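News from the robotics club

Since November our club has a second group, and it meets in the same room as the first one, only later, at 5 in the afternoon. The new group does not build anything with screws. They work in the simulator, which we call Sturis, and they teach a gripper to pick up parts of a house. Shona Lennox leads the group, and she asked me to write some lines for the parents and for the older members who do not come so often now. 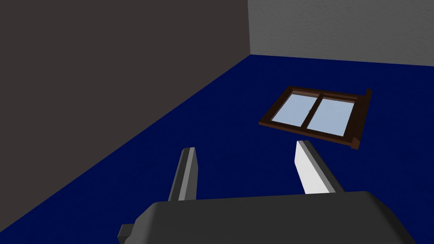 Our task this term has the name Kvam, and the goal is easy to say: the gripper must lift one object from the floor and bring it to a wall. The students began with simple blocks, and after that they got the window. It is a difficult object for them. It lies flat on the blue floor and at an angle, so the jaws cannot just go straight forward and close. The students must first decide which part of the brown frame is good to hold, and most of them want the long rail that is nearest to the gripper. Two students prefer the bar between the panes, and we had a long discussion about this.

Every pair can use 1000 attempts in one week. The computer saves all of them, and at home the students look at the failed ones and write a short note. The pair Huker used 868 attempts in the first week and asked if they can keep the rest for later. Shona said no, but she was laughing.

We have now 22 members in both groups together. There are still places in the simulator group, and you do not need to know programming before you start. Please bring your own headphones, and a mouse if you have one. The next task is called Pernero and it will have a door.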